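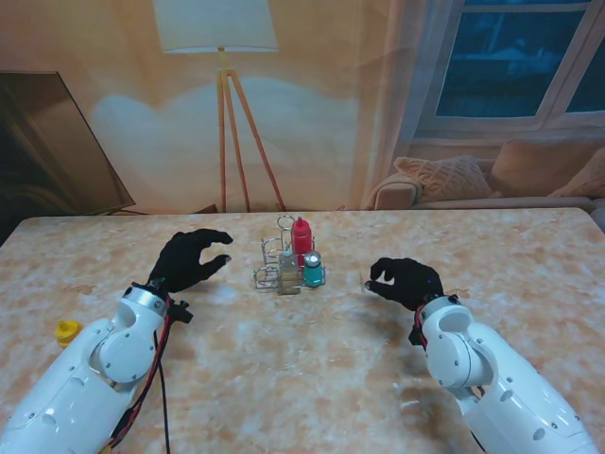
Progress report: Dawber Community Football Program, second half of the grant

Submitted to: Venell Fund
Prepared by: Nesma Kabbaj, program manager

Where we are

The under-14 and under-16 teams are both in their spring season. The under-16 girls' side, which was the main reason for the original application, finished the winter league in third place and has been moved up a division. The under-14s had a harder winter. They lost most of their away games and two of their regular defenders moved to other schools. Anqi Long has taken over as their head coach and has changed the training week so that one session is given entirely to defending and set pieces.

Enrollment stands at 40 players across both age groups. The target in the grant agreement was to keep numbers level through the winter, and we have done that. Players who left were replaced from the waiting list, which is now short. We plan to hold an open session at the Susora ground before the summer break to build it up again.

Training and matches

Training ran as scheduled until February, when the lower field at Susora was closed for drainage work. We moved both teams to the indoor hall at Dawber Middle School for the length of the closure. The hall is too small for full-sided games, so coaches used the time for small-sided play and ball work. Attendance dropped a little in the first week, mostly because some parents had not seen the notice of the change, and then came back to normal. We now send venue changes by text message as well as by email.

The lower field has reopened and drains well. The far goalmouth is still bare and will need seed in the fall. The parks department has agreed to do this as part of its regular upkeep, with no charge to the program.

Two league matches were postponed during the closure. One has been replayed and ended in a 2-2 draw. The other, against Trisico, still has to be given a date - their ground is shared with a rugby club and open afternoons are hard to find.

Coaching

All of our coaches now hold the basic state license. Anqi Long is working toward the next level and has finished the classroom part. The field assessment comes at the end of the summer. Course fees were paid from the training line of the budget, as agreed.

We have not yet filled the assistant coach position with the under-16s. Two people applied and one was offered the job, but turned it down over the evening hours. We have since split the position into two shorter shifts and advertised it again. Until it is filled, I am covering the early session and one of the older players' parents, a licensed coach, is covering the late one.

Budget

Spending is on track in most lines. The exceptions are listed here.

Travel: over plan. The new division has longer away trips for the under-16s and we have had to hire a bus for three of them.

Hall rental: not in the original budget. The school gave us a reduced rate, and we paid for it out of the money set aside for field hire, which we did not need while the lower field was closed.

Equipment: under plan. The new portable goals cost less than the quote, and we held off on replacing the corner flags and training bibs.

Staff: under plan, due to the open assistant position.

We ask the Fund to approve a transfer of $3000 from the staff line to the travel line. This would cover bus hire for the rest of the season and would not change the grant total. If the assistant position is filled in the next few weeks, the staff line will still have enough in it to pay that person through the end of the grant.

Problems and risks

The main risk is referees. The league is short of them, and one of our home games started 40 minutes late while a replacement was found. We have put forward 3 of our older players for the junior referee course. They would be able to take under-10 and under-12 games, which would free up adult referees for the older age groups.

Storage is a smaller matter. The shed at Susora has a broken lock and we have been keeping balls and nets in the clubhouse hallway. A new lock is on order.

Next period

Replay the Trisico match.
Fill the assistant coach shifts.
Hold the open session at Susora.
Confirm fall field times with the parks department.
Send the final accounts and player survey results to the Fund with the closing report.

The league table and a full list of match results are attached separately. Questions about the transfer request can be sent to me at the program office.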